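Kerklow Releases Method for Teaching Robots to Sort Tangled Wire, and Would Like Its Wire Back

July

Kerklow, a small manipulation lab with a large collection of knots, has published a training method that lets a pair of tabletop robot arms separate tangled electrical wire without first being told what a wire is, where it ends, or which part of the mess it belongs to. The method is called Drilum. The report, the training code and the recordings are available as of this morning, along with a list of things that went wrong, which is longer than the report.

Loose wire is one of the less glamorous problems in robotics. A box sits still and has corners. A wire has two ends, both of them somewhere else, and it changes shape the moment a finger touches it. Most published approaches begin by tracing each strand from one end to the other in a camera picture, building a map of the crossings, and planning a move from the map. This works well on a single rope on a plain background. Give it three colors of hookup wire in a wad and the map tends to be finished just in time for the first tug to make it wrong.

Drilum skips the map. The system looks at the pile through small cameras mounted at the wrists, picks a short pull, makes it, and looks again. Each pull is scored by one question: is there more space between strands than before? If so, it keeps going in that direction. If the bundle has moved as a single lump, it lets go and tries somewhere else. The authors call this "pull and reconsider." An earlier draft called it "fidgeting," and the code still does.

"We spent most of a year trying to understand the tangle," said Lorena Ulloa, lead author of the report. "Then Thoa put in a baseline that didn't try to understand anything, and it beat us. So we wrote up the baseline."

The baseline's author, Thoa Dương, has asked that it be noted she suggested this in the first month.

How it was trained

The training set consists of 3630 recorded attempts, each made by a person steering the arms by hand. Operators were asked to take colored wire out of a pile and put it in a bin, and were given no instruction on technique. They developed some anyway. One school of thought favors seizing a free end and backing away slowly. Another favors grabbing the middle and shaking. The recordings contain plenty of both, and the trained system has picked up a preference for the first with occasional lapses into the second.

The researchers also left clutter on the work surface during recording. Tidy tables produce robots that need tidy tables, and the lab wanted something that would keep working when a bowl or a jar turned up beside the job. Piles were remade between attempts by whoever was nearest. Early on this was done by a written procedure with specified loops and crossings. The procedure was dropped when it became clear that dropping the wire from chest height gave worse tangles in less time.

Views from the wrist cameras, with red, yellow and black wire on the mat:
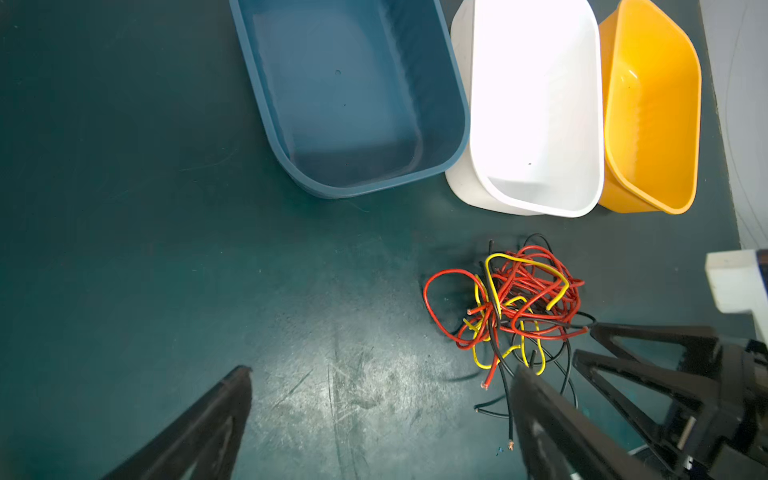
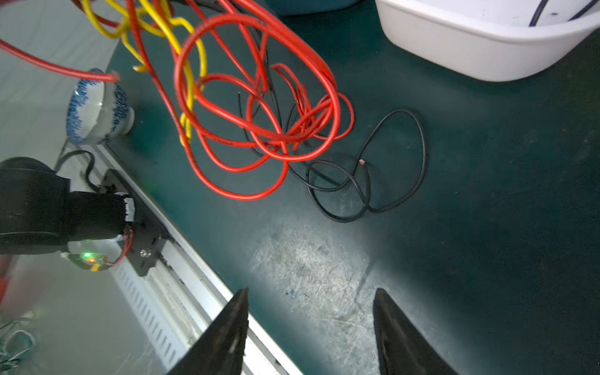
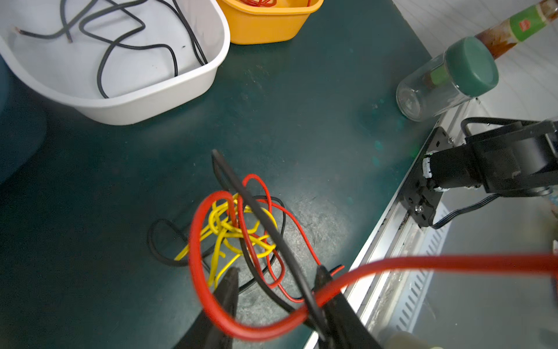

Delia Painemal, who read the report before release, was unmoved by the scoring rule and said so in writing: more space between strands is easy to get by flinging the pile apart, and she wanted to know how often the system had been rewarded for exactly that. The authors went back and checked. The answer was "more than we would like," and a limit on pull speed was added as a result. Painemal's comments are included in full as an appendix, at her suggestion.

What it does and does not do

On piles of mixed wire it had not handled before, Drilum freed at least one complete strand in 17 pulls or fewer in the majority of trials. The strand-tracing system used for comparison needed more pulls and spent considerably longer thinking between them. When both were given the same pile and a fixed time limit, the tracing system often ran out of time with an excellent diagram.

The results come with conditions. Tight knots remain a problem. A strand twisted hard around itself has no space to open up, so every pull scores badly and the system wanders from place to place until it is stopped. The operators could usually get these out with two arms working together. The trained version uses its second arm mostly to hold things down, and sometimes to hold down the thing the first arm is trying to lift.

Black wire is also harder than red or yellow. The gripper fingers are black too, and in a number of failed trials the system made a confident, well-planned approach to its own fingertip. A version with light-colored fingers is being tested. Uriel Orellana, who maintains the arms, proposed tape as an interim measure, and the tape has so far performed well in every respect except staying on.

Stripped ends caused less trouble than expected. The concern was that bare copper would snag on neighboring strands, and it did, though seldom enough that the authors gave it one paragraph.

Why anyone would want this

The lab has in mind repair benches, recycling lines and any other place where wire arrives in a heap and somebody is expected to deal with it. Rullberg, which refurbishes lighting controls, supplied scrap wire for the project and has agreed to try the system on its incoming parts table for six weeks. The company's expectations are modest.

"If it can give me the red ones, I'll do the rest," said Valentina Quezada, who runs the table. "I've asked people for less and not gotten it."

The trial will use the same arms and the same trained model, with no extra recordings made on site. Kerklow intends to report the results whatever they are, including the number of times Quezada switches it off.

What is being released

The release contains all 3630 recordings, the trained model, the code for scoring pulls, and a set of 1000 attempts marked as failures, sorted by cause. Causes include "lump," "own finger," "second arm helping" and "unclear, possibly sulking." The last label was meant to be replaced before publication. Other groups are welcome to use the failures for their own work, and the authors would be grateful to hear from anybody who can explain the ones in the last folder.

Parts for the bench can be bought off the shelf, apart from the mounting plates, whose drawings are included. The wire is not included. Groups wishing to reproduce the results are advised to look in any drawer.

Questions about the method should go to Lorena Ulloa at Kerklow. Questions about the baseline should go to Thoa Dương, who has been waiting for them.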